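21 June 2019 — smallholder input credit, notebook

Started late, power out at the Bansal office til ten. Sipho N. already had the loan sheets open on his laptop, running off battery. Went through them village by village before the heat.

Main thing today: repayment dates. The Sorkis scheme wants the first installment four weeks after harvest. Farmers we talked to say that's exactly when maize price is at the bottom. They sell to pay the loan, then buy maize back in the lean months at a much worse price. We knew this in general but now have it from households who kept receipts. Want a table of sale date vs price for each one that kept records. Sipho M. to do, he has the market book.

Sample is 400 households on paper. 18 of those are duplicates (same plot, husband and wife both listed, different spelling). Don't delete — merge and keep both names, we need to know who signs for the loan and who works the field. Those are often diferent people.

Plot sizes still a mess. Some in acres, some in hectares, a few in "lines", the local measure, and no two enumerators convert it the same way. Agreed: leave original unit in column D, converted figure in E, never overwrite D. I overwrote D in the test file last week so this is partly a note to myself.
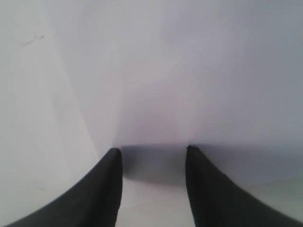 Fertilizer vouchers. Breline dealer redeems them but only for full bags. A family with half an acre of beans doesn't want a full bag, so they split with a neighbor and one of them shows up in our data as a non-user. That would explain the odd gap in the use figures for the lower valley. Add a question: did you share a bag, with whom, how much. Sipho N. thinks people won't answer because sharing breaks the voucher rules. Fair. Try asking about the field and not the voucher — "what went on the beans this season".

Storage: 14 households in the first batch got the sealed bags. Up to 30 kg lost to weevils in the ones without, going by what they told us, nothing weighed. Need a scale. Ask Nurkix if theirs is free, the one with the hook.

Tax credit idea from the Bansal meeting, for buyers who sign contracts before planting. Sounds good for the mill, not sure what the farmer gets except a fixed price that might be low. Who carries it if the rain fails? Asked twice, got two answers. Get the draft contract in writing before we say anything about it in the report.

To do
— merge duplicates (me)
— price table (Sipho M.)
— reword bag question, test on five households before it goes in the form
— scale
— call the Sorkis loan officer re moving first installment to August, even one village would do for a comparison
— print more consent forms, we are down to the ones with the old phone number on

Sipho N. taking the valley road Monday if the bridge is open. I stay and clean column E.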